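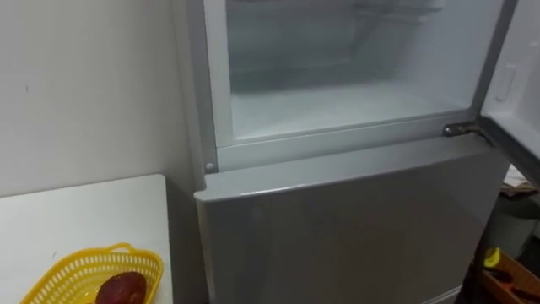 The Freezer Door Problem

Ask a household robot what it knows about freezers and it will tell you, with great confidence, that they are boxes with flat floors. Then someone opens a real one, thick with white frost, and the confidence drains out of the depth map like water from a sock.

Kadadness, a small software outfit in Padolcombe, has spent most of a year on this. Its planner, Derkach, takes in what a head camera sees and decides where a hand may safely go. Frost upsets it. White ice on white walls offers little to match between one view and the next, so the floor of the compartment arrives as a rumor. A wire shelf half buried in the stuff is worse. Early builds saw the rods, lost them, saw them again, and planned a path straight through.

The door is its own comedy. Swung wide, it shows the camera only its pale inner side, and version 3 of the software would file it as a wall. Walls don't close. The current build looks for the hinge bracket first and works outward from there – a dull little piece of metal that now gets more attention than anything on the shelves.

Training took 2,000 views of open freezers, then another 3,000 when the first lot proved too tidy. The team's test suite has 17 cases, and the empty, frosted compartment is the one that new hires are told not to take personally.

It still fails sometimes. When it does, Derkach now reports "surface unknown" and keeps the hand out, which the engineers count as progress and which looks, from the kitchen, a lot like standing there with the freezer open. A trial in Brilport homes is set for November. Residents have been asked not to defrost.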